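Ngaio Gilchrist has been helping with the Dultham robotics club long enough to know that a cardboard box can fill a whole afternoon. "They come in wanting to build something enormous," she says, laughing, "and then they spend two hours on sunglasses and a phone case — and they love it!"
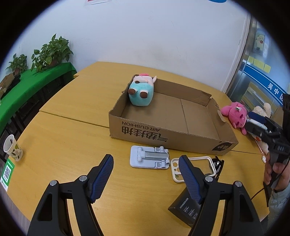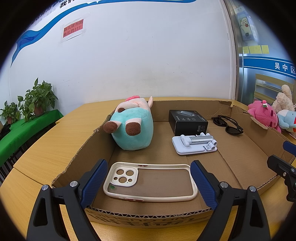 Box, toys and hand-held grippers on the club table.

Tadhg Ó Dálaigh, who joined in April, is fondest of the soft toys. "You'd think they'd be easy, and some days they are," he tells me, "but the phone stand is the one I dream about." He hopes to show the project at Mendby, if the others agree.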